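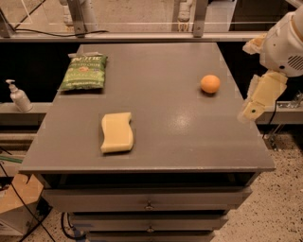 # Swapped the stock fingers for Ukance pads, mixed feelings

**torque_and_regret**

Week two with the Ukance soft fingers on the left-hand bench. Same three objects we always use: chip bag, orange ball, yellow wavy sponge. Same gray dresser, same marks on the top, so please don't tell me my placement is inconsistent. My placement is the only thing in my life that isn't.

Numbers so far, 1,000 grasps with the stock Droreck fingers and 976 with the Ukance ones (the missing 24 are a long story involving a firmware update and lunch).

- **Ball:** Ukance wins easily. The stock fingers treat it like a watermelon seed.
- **Sponge:** a tie. You could pick up that sponge with chopsticks and a bad attitude.
- **Chip bag, lying flat:** stock fingers get it 87 percent of the time. The Ukance pads mostly pet it.

Anyone got the soft ones working on a flat bag?

---

**lowpayload**

You're grabbing it wrong. Come in at the crimped seam, not the belly. The belly is air and disappointment.

---

**torque_and_regret**

> Come in at the crimped seam

The seam points at the back edge of the table. To get there the arm has to lean over the whole top, and from the right corner it runs out of wrist before it runs out of table. I could turn the bag, but then I'm testing whether I can turn a bag.

---

**m_villanueva**

Maribel Villanueva here, I wrote the approach planner half of you complain about. Two things.

First, what are you doing about the glare? A glossy top with a bright spot right next to the sponge is going to wreck your depth. We lost most of September to a shiny table. Every frame had a hole in it and the planner kept very politely avoiding the hole.

Second, drop the closing speed on the soft fingers. They need time to wrap. At stock speed they push the bag away before they've got hold of anything.

---

**lowpayload**

Respectfully, it's not the speed. I ran the Ukance set on a Rinidlow controller at every speed it offers, including the one I'd call "continental drift," and flat bags were still bad. The pads are too thick at the tip. You can't get under a thin edge with a pillow.

---

**m_villanueva**

What was your force threshold?

---

**lowpayload**

Default.

---

**m_villanueva**

Ah.

---

**gantry_goblin**

I'd like to file my annual objection to the object set. Ball, sponge, chips. Of course the soft gripper likes the ball. Put a credit card down flat and watch everybody's favorite hardware become a very expensive way to polish furniture.

Also that dresser has drawers with pull-rings on the knobs. You have three drawers sitting there and you're picking up snacks.

---

**torque_and_regret**

The drawers are a different project with a different budget, meaning no budget. I tried the top ring once, off the record. We don't discuss it.

Glare: fair point. Matte spray is out, the top isn't mine to spray. I might move the light.

---

**pinchpoint**

We went the other way and put Apaza thin-tip inserts inside the soft pads. It looks ridiculous, like a sock with a ruler in it, but flat bags went fine. Ball got slightly worse. Our log is at 2,837 grasps and I've replaced the inserts twice. The adhesive is the weak part – get the kind that comes in the little foil packs, the bottle stuff peels.

---

**lowpayload**

So, thinner tips. As I said.

---

**m_villanueva**

With the threshold set properly, I assume.

---

**pinchpoint**

I set the threshold, yes. Please leave me out of it.

---

**torque_and_regret**

Update from Thursday. Moved the light, halved the closing speed, left the pads alone. Depth on the sponge side is much cleaner. The bag is better too: it gets picked up now, about as often as it gets pushed. Still behind stock, so you're both a little bit right and I expect you'll both be unbearable.

Apaza inserts are ordered. Does anyone know if the short ones fit, or do I have to buy the long ones and cut them down?

---

**pinchpoint**

Long ones, cut down. Sand the corner or it'll go through the bag.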